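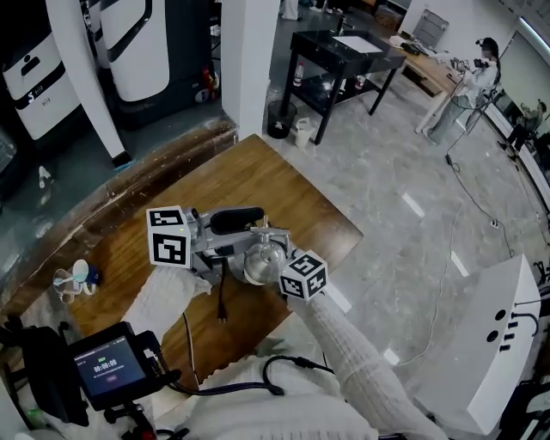

One respondent in Udby objected to the word "clutter" in our first questionnaire, saying that a table in daily use is never clear and that she would have answered differently had we asked what was left out overnight. Several others wrote much the same in the margin, and the item was reworded before the second round.

Search this journal Search Advanced

Filed under: Housing and Home Life

4.2 Surfaces and where things are left

Figure 3. A wooden table with a small clear glass cup on its left side.

The second round went to 400 households, all in flats let through Grideck. Each kept a diary for 15 days and noted what stayed on the main table after the evening meal. This gave 1257 usable entries. Cups and glasses were named most often, followed by post and keys. Almost 70 per cent of entries listed at least one drinking vessel.

Flats with a separate kitchen had fewer items per entry than those with one shared room. The gap was smaller on Thursday, when the bins are emptied in Udby. We did not ask about table size, and the Wiegand scale used for storage space does not cover it. Entries made after midnight were kept in the count but are marked in the appendix. Households that missed more than two evenings were left out of the comparison by flat type.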